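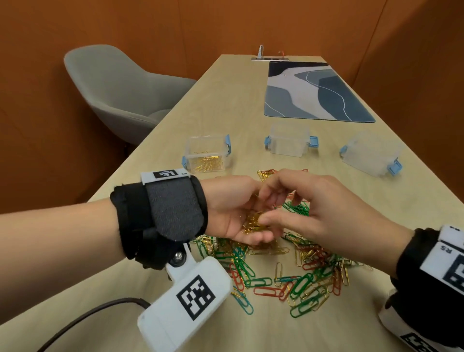 Open day at Vastby, 7th December

Members saw the Sandberg group's hand-tracking work for robot training. The task was sorting coloured paper clips into clear latched containers, done by a person wearing printed square markers on both wrists. Kumiko Kaneko covered the wrist mounts and the calibration routine. Each session runs 12 minutes, and the group has logged 180 since September.

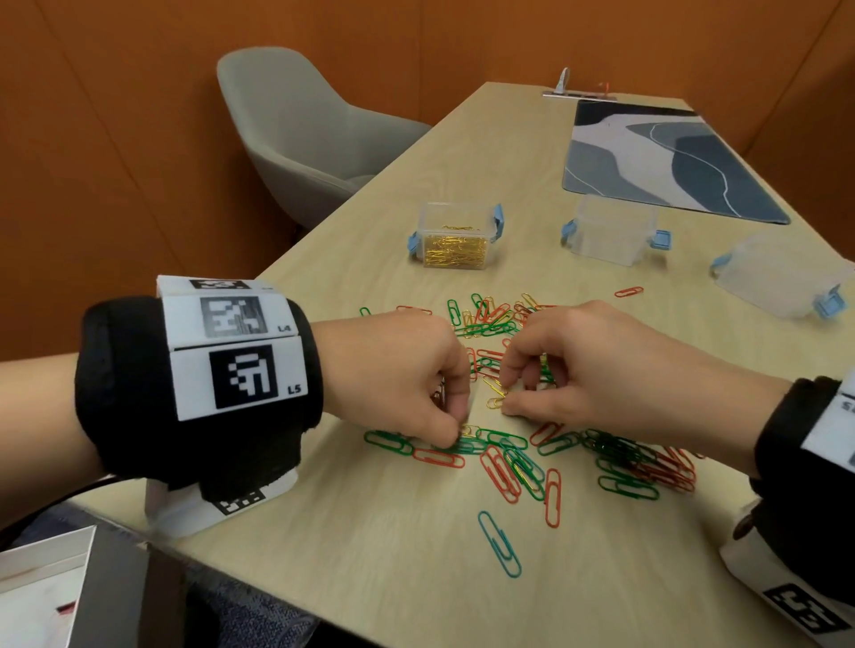 Tangled clips remain the hard case, as the fingers hide the contact points. Linnea Lindholm put the share of usable grasps at 66 per cent and expects a second viewpoint to raise it. Slides are available from Embla Backlund. The next visit is limited to 10 places.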